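Dastatness: a household recipe scaling table

README, version 16

Hi! I'm the person who keeps this file going. Dastatness is a plain spreadsheet (saved as CSV, so it opens in anything) that tells you how to scale home recipes up or down without wrecking them. It started as notes taped inside my cupboard door, and then my sister wanted a copy, and then her neighbors did, and now it lives here.

What's in the folder

recipes.csv has one row per ingredient per recipe.
factors.csv is the part people come for. It says how salt, leavening, liquid and oven time change when you go from a recipe for two to a crowd of 25.
notes.txt is me rambling. Read it if your soup came out like seawater.

Why not just multiply?

Because salt doesn't behave! Neither does chili, or garlic, or baking soda (especially baking soda). If you make a stew for 25 and multiply the bay leaves straight up, you get something that tastes like a hedge. I went through a lot of bad stew working out the numbers, and I still don't fully trust the row for cloves.

Columns in factors.csv

item: the ingredient, lower case, singular. It's "onion" and never "onions", please.
base_servings: always 2.
target_servings: whatever you're cooking for.
factor: multiply your amount by this.
trust: high, medium or low. Low means I tried it once and ate the result.

Weights are in grams. I know, I know. Cups of chopped anything drove me up the wall, so I gave up on them back in February and redid the whole vegetable section by weight.

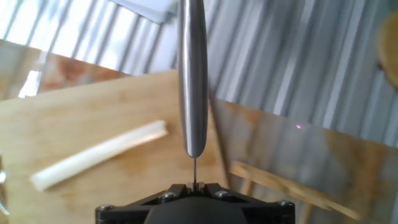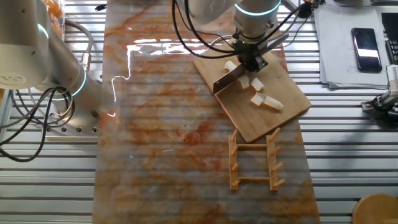 Lionel Parsons wrote in to say the vegetable weights should be for peeled and trimmed pieces, as he'd bought exactly what the turnip row told him to and came up short once the skins were off. He also thinks the braising liquid is too generous for a wide pot.

Fair on the first one, and I've added a column called prep_state (whole, peeled, cooked) so you can tell which weight you're looking at. Rows I haven't gotten to yet are blank. On the wide pot I'm still arguing with him, but there's a line in notes.txt now.

Known problems

Egg rows round badly. If you get 3.4 eggs, use your judgment.
The Abubakar rice recipe is in there twice with different water. The second one is the good one.
Nothing in here covers canning, so please don't use it for canning.

Using it

Copy it, change it, print it, tape it inside your own cupboard. If you fix a row, send me the old number along with the new one and tell me what pot you used.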